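Relero Hand-Held Teaching Gripper

Stokley part no. 261. Page updated July 9, 2025.

The Relero is a two-finger gripper carried in the operator's hand. The operator performs the task directly, and the recorded motion is used to train an arm fitted with the matching Relero end tool. No arm is needed at the recording site.

What is recorded
Finger opening, tool pose and wide-angle video from the gripper, on a shared clock. Head video is optional and takes its own channel. Pose comes from the onboard tracker or from marker cubes, set per session.

Single or paired use
One unit covers pick and place. Two units are sold as a pair for tasks where one side holds and the other moves, such as doors, lids and drawers. Paired units must be synced before the first take. Sync holds for roughly 200 minutes, after which the software asks for a new one.

Working in tight spaces
Shelves and small cabinets are the hardest case for hand teaching. The fingers must clear the shelf wire, and the wrist has to follow a path the arm can also reach. Run the reach check in Vulcombe Studio on the first 7 takes before recording a full set. Takes that fail are flagged by joint - they are not deleted.

Keep cables slack at the wrist. A tight cable shows up in the pose data as a small, steady pull to one side.

Supplied
Gripper, wrist strap, USB cable, finger pads (two sets), calibration card. Marker cubes and head mount are ordered separately.

Compatibility
Vulcombe Studio, June release or later. Recordings made with the older Reuter handle can be imported, without finger opening.

Price
Single unit $1,594. Paired units and spare pads by quote. Lead time is given at order.

In use
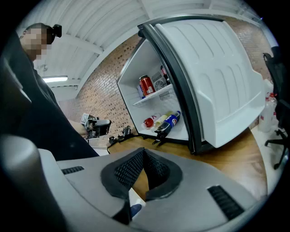
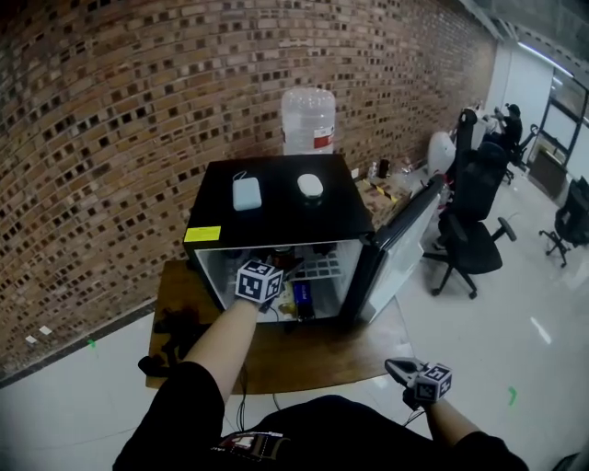
Hand teaching at an open mini fridge on a tabletop. First picture: view from a gripper. Second picture: head-level view with marker cubes.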